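정리한 책상 이야기: 니트게이트 공동 작업실, 9월

안녕하세요. 저는 에리카 킨타나(Érica Quintana)입니다. 한국에 온 지 2년이 되었고, 지금은 니트게이트(Niltgate)라는 공동 작업실에서 책상을 하나 빌려서 일합니다. 이 페이지는 우리 작업실의 책상을 정리한 기록입니다. 한국어는 아직 공부하고 있는 중이므로, 이상한 문장이 있으면 메일로 알려 주시면 감사하겠습니다. 지난번 페이지에서도 두 분이 맞춤법을 고쳐 주셨습니다.

우리 작업실은 오래된 건물의 4층에 있습니다. 엘리베이터가 있지만 아주 작고, 책상을 넣으려면 다리를 빼야 합니다. 작업실 안에는 큰 방이 하나, 작은 방이 하나, 그리고 싱크대가 있는 복도가 있습니다. 큰 방에서는 바느질을 하는 사람과 도장을 파는 사람이 일하고, 작은 방은 예약을 해서 같이 씁니다. 저는 주로 엽서와 작은 책을 만듭니다. 종이를 많이 쓰는 일이라서 책상이 금방 지저분해집니다.

올해 여름에는 특히 심했습니다. 제 책상 위에는 종이 상자, 풀, 자, 마시지 않은 차, 영수증이 같이 있었습니다. 어느 날 오후에 주문받은 엽서 한 묶음을 잃어버렸는데, 사흘 뒤에 키보드 밑에서 찾았습니다. 그래서 옆자리의 지라유 인타논(Jirayu Inthanon) 씨와 함께 9월에 정리를 시작하기로 했습니다. 지라유 씨는 태국 요리책의 삽화를 그리는 분이고, 저보다 물건이 더 많습니다.

## 정리하기 전에 정한 것

먼저 우리는 규칙을 만들었습니다. 책상 위에는 오늘 쓰는 물건만 둡니다. 내일 쓰는 물건은 선반에 둡니다. 언제 쓸지 모르는 물건은 상자에 넣고 이름과 달을 씁니다. 처음에는 이 규칙이 쉬워 보였는데, 지라유 씨는 모든 물감을 오늘 쓴다고 말했습니다. 저도 가위 네 개를 다 오늘 쓴다고 생각했습니다. 결국 가위는 두 개만 남겼습니다.

상자는 피넬(Pinel)에서 샀습니다. 피넬은 시장 뒤쪽에 있는 포장 재료 가게인데, 간판이 작아서 처음 가는 분은 지나치기 쉽습니다. 뚜껑이 따로 있는 종이 상자를 골랐습니다. 접착테이프가 필요 없고, 위에 다른 상자를 올려도 모양이 잘 변하지 않습니다. 다만 큰 상자에 종이를 가득 넣으면 혼자서 들 수 없습니다. 저는 두 번이나 다시 나누어 담았습니다.

## 종이와 엽서

종이는 크기대로 나누었습니다. 색깔대로 나누는 방법도 해 보았지만, 흰색에 가까운 종이가 너무 많아서 구별하기가 어려웠습니다. 특히 크림색과 상아색은 아침에 볼 때와 저녁에 볼 때가 다릅니다. 지금은 봉투마다 연필로 종이의 이름과 무게를 적어 둡니다. 300그램 종이는 제일 아래 칸에 눕혀 놓았습니다. 세워 놓으면 끝이 휘어집니다.

엽서도 이번에 처음으로 전부 세었습니다. 모두 1,457장이었습니다. 저는 훨씬 적을 거라고 생각하고 있었습니다. 오래된 디자인은 할인해서 팔 예정이고, 모서리가 상한 엽서는 메모지로 쓰고 있습니다. 뒷면에 글씨가 잘 써져서 오히려 손님들이 달라고 하실 때도 있습니다.

## 작은 방의 책상

작은 방은 여러 사람이 같이 쓰기 때문에 물건이 쌓이기 쉬운 곳입니다. 주인을 모르는 컵과 충전기가 항상 있었습니다. 우리는 문에 종이를 붙이고 2주 동안 기다린 다음에, 남은 물건을 복도 선반으로 옮겼습니다. 컵은 모두 주인을 찾았고, 충전기 하나는 아직도 선반에 있습니다. 둥근 플러그의 하얀 충전기이니, 생각나시는 분은 가져가 주십시오.
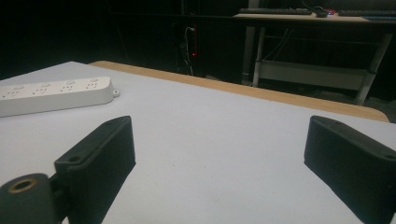 *작은 방의 흰 책상. 왼쪽에 소켓 네 개짜리 흰색 멀티탭이 놓여 있습니다.*

흰 책상의 좋은 점은 종이를 놓았을 때 색을 비교하기가 편하다는 것입니다. 나쁜 점은 연필 자국과 풀 자국이 잘 보인다는 것입니다. 저는 따뜻한 물에 적신 천으로 먼저 닦고, 남은 풀은 플라스틱 카드로 천천히 밀어냅니다. 칼을 쓰면 표면에 상처가 생기니까 쓰지 말아 주세요. 자국이 오래되었을 때는 한 번에 지우려고 하지 않고, 젖은 천을 몇 분 동안 올려놓으면 좋습니다.

멀티탭을 어디에 두는지에 대해서는 의견이 서로 달랐습니다. 저는 책상 밑에 붙이고 싶었고, 지라유 씨는 책상 위에 두고 싶어 했습니다. 밑에 있으면 보기에는 깨끗하지만, 플러그를 꽂을 때마다 무릎을 꿇어야 합니다. 작은 방은 노트북을 가지고 오는 분이 많아서 위에 두기로 했습니다. 대신 물이나 차를 마실 때는 멀티탭과 먼 쪽에 컵을 놓아 주세요. 컵 받침은 창가에 있습니다.

## 선반과 줄

선은 전부 빵 봉지를 묶는 작은 끈으로 묶었습니다. 따로 사지 않아도 집에 많이 있는 물건입니다. 선마다 종이테이프를 감고 무엇의 선인지 썼습니다. 이 일을 하면서 어디에도 맞지 않는 선이 나왔는데, 버리기가 무서워서 상자에 넣고 "9월"이라고 썼습니다.

선반은 솜분(Somboon)에서 주문한 것을 조립했습니다. 설명서에 그림만 있고 글이 없어서 저에게는 아주 편했습니다. 그런데 가운데 판을 거꾸로 끼워서 한 번 다 풀었습니다. 지라유 씨가 옆에서 그림을 읽어 주고 제가 나사를 돌렸습니다. 저녁 7시에 시작해서 막차 시간이 가까워졌을 때 끝났습니다. 지금은 제일 위 칸에 가벼운 상자, 가운데에 매일 쓰는 도구, 아래에 무거운 종이가 있습니다.

## 정리한 뒤에

정리하고 나서 일이 빨라졌는지는 잘 모르겠습니다. 그렇지만 아침에 와서 바로 앉을 수 있습니다. 전에는 앉기 전에 물건을 옮기고, 옮긴 물건을 찾고, 차를 끓이고, 그러면 벌써 점심이었습니다. 지라유 씨의 책상은 조금씩 다시 전의 모습으로 돌아가고 있습니다. 본인은 그림을 마감하면 치우겠다고 합니다.

다음에는 복도의 싱크대를 정리하려고 합니다. 그곳에는 붓을 씻는 통과 그릇을 씻는 수세미가 같이 있어서 빨리 나누어야 합니다. 고크턴(Gorkton) 상점에서 작은 걸이를 팔고 있다고 들었는데, 타일에도 잘 붙는지 아시는 분이 계시면 가르쳐 주십시오.

작은 방을 쓰고 싶은 분은 큰 방 문 옆의 공책에 이름과 시간을 적으시면 됩니다. 쓰신 다음에는 책상을 한 번 닦고, 의자를 안으로 넣어 주세요. 천은 싱크대 아래 왼쪽 서랍에 있습니다.

에리카 드림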